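Skorkby opens Virka, a kitchen for teaching robots by remote control
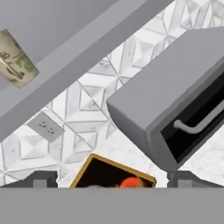

BRAGANÇA, March — Skorkby today opens Virka, a simulated kitchen in which a person guides a robot arm by remote control and the robot learns from the recorded movements. The first release contains 2000 demonstrations in 30 kitchen layouts, made by operators in our Bragança office and by our partner Stistano.

Each demonstration keeps the view from the wrist of the arm together with the position of the gripper. The operator may stop, go back and try again — these corrections are also kept.

"A new operator needs 2 hours of practice before the hand becomes calm," says Amnuay Panyasiri, who leads the teaching work at Skorkby. "We ask them to move slowly near the cupboards."

A further 300 demonstrations with drawers will follow. Research groups can request access to Virka through the Skorkby website.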